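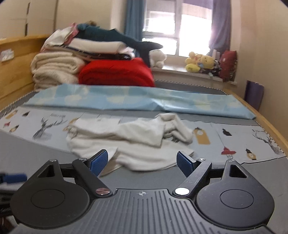
How to Make a Fabric-Covered Keepsake Folder

Kandulon Craft Center – Beginner Instruction Sheets

This sheet explains how to make a folder for greeting cards, letters, and small photographs. The finished folder has a stiff cover wrapped in cloth and a simple paper pocket on each inside face. Participants in the Prurkau evening course complete the project in one session. At home, the glue should be left to set overnight before the folder is used.

Materials

One sheet of gray board, 2 mm thick
Plain woven cotton, washed and ironed
Two sheets of text paper, 120 gsm
One sheet of card stock, 300 gsm, for the pockets
White craft glue and a flat brush
Bone folder, metal ruler, craft knife, and cutting mat
Waxed paper and a few heavy books

Preparing the cloth

Wash the cotton without fabric softener, as softener can keep the glue from taking hold. Iron it while it is slightly damp. Lay it face down on a clean, flat surface and smooth it outward from the middle with the palms of the hands. Find the straight grain by pulling a single thread near one edge. The grain should run parallel to the spine of the folder.
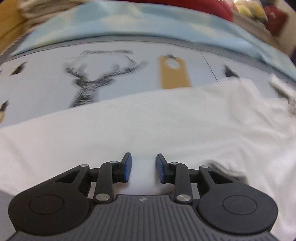
White fabric spread over a printed sheet.

Cutting the boards

Cut two boards, each 200 mm high and 150 mm wide. Cut a spine strip of the same height and 12 mm wide. Make several light passes with the knife; a single heavy cut tends to drift away from the ruler.

Covering the folder

1. Mark the position of the boards on the wrong side of the cloth in soft pencil. Leave a gap of 4 mm on each side of the spine strip and a margin of 20 mm on all outer edges.

2. Brush a thin, even coat of glue onto the first board. Set it in place and press from the center outward. Repeat with the spine strip and the second board.

3. Trim the corners of the cloth at an angle, leaving a little more than the thickness of the board between the cut and the corner.

4. Glue and turn in the long edges first. Tuck the cloth at each corner with the bone folder – a fingernail will also serve – and then turn in the short edges.

Adding the pockets

Score the card stock before folding. Members who use the Trurusach pocket template should follow the outer line, as the inner line is meant for the smaller Fu folder. Glue the side flaps only. Attach each pocket to a sheet of text paper, trim the sheet to sit just inside the cover, and glue it down as a lining.

Place waxed paper between the faces, close the folder, and leave it under the books until morning. If the cover bows, press it for a second night with fresh waxed paper.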